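Sakard Skavholm desk: long-term review
Reviewed by Emrys Jarman

The Skavholm is the middle model in Sakard's range of fixed-height desks. It is sold flat-packed in two finishes, white gloss and oiled oak veneer, and this review covers the white one. I bought it with my own money from Hopkin in December and have used it every working day for 57 weeks. The price at the time was £341 with delivery.

Construction

The top is a 25 mm particle board panel with a lacquered upper face and a melamine underside. The edges are banded on all four sides, and the banding is still tight at the corners. The frame is steel tube with a powder coat, joined by a single rear crossbar that takes M8 bolts. Threaded inserts are fitted at the factory, so the top can be removed and refitted without chewing up the board. Cheaper desks use wood screws at this point and tend to work loose after the second move.

The legs are handed left and right. The marking is a small stamped letter on the inner face of each mounting plate, easy to miss if the protective film is left on.

Assembly

Allow an hour and a half for one person. The supplied hex key is soft and should be replaced with a proper 5 mm driver. Fit the crossbar finger tight, stand the frame upright on a level floor, then tighten from the centre outwards. The printed instructions have you tighten everything with the frame upside down, and mine rocked when it was turned over. Slackening the four leg bolts and doing them again the right way up cured it.

The adjustable feet give 12 mm of travel. There are no lock nuts, and one foot had crept by a full turn when I checked it in the spring.

Rigidity

I measured deflection at the middle of the front edge with a dial gauge and a 20 kg weight. The top moved 1.1 mm and returned to zero. Side-to-side movement is the weaker point. With a heavy typist at the keyboard, a monitor on a tall stand will show a slight shake, and a monitor on a clamp arm will show more. For comparison I ran the same test on the Gritville Bench, a solid wood table with a drawer below the top. It deflected 0.7 mm and hardly moved sideways at all, but it weighs nearly twice as much and needs two people to carry it upstairs.
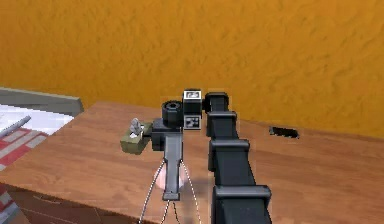
Surface

White gloss is hard to live with under a strong lamp. The lacquer reflects a ceiling fitting directly into the eyes if the desk faces the wrong way, and an optical mouse will skip on it without a mat. Cleaning is simple: warm water, a drop of washing-up liquid and a microfibre cloth. Abrasive cream will dull the finish permanently.

Heat resistance is fair. A mug of tea left no ring after ten minutes. A soldering iron stand placed on the bare top for an afternoon left a faint yellow patch which has not faded. Scratches show only at a low angle, mostly where the keyboard feet sit.

Legs and floor space

Each leg curves outward towards the floor. This adds stability, but the feet take up more room than the tube suggests, and a pedestal drawer unit will not sit flush against the inside of the leg. Measure at floor level before buying one. Robot vacuums and ordinary vacuum heads both pass under the crossbar.

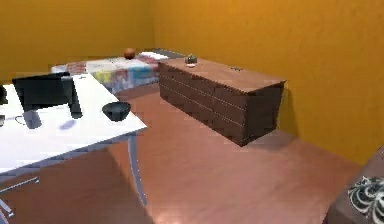
White top with a black monitor, and the curved grey leg at the right end of the desk.

Cables

Provision is poor. There is no grommet and no tray, and the crossbar is too narrow to hold an extension block. I screwed a 300 mm steel basket to the underside with 16 mm screws. Anything longer risks coming through the lacquer. Sakard lists its own tray as an extra, but Hopkin had none in stock when I ordered.

Faults so far

One cap on the end of the crossbar fell out in the first month. Sakard sent a replacement free of charge in nine days. The powder coat has chipped at one bolt head, probably my doing.

Verdict

Good frame, average top, weak cable provision. Suitable for a single monitor on its own stand and general office work. For a clamp arm or bench work, buy the Gritville and get help with the stairs.

Rating: 7/10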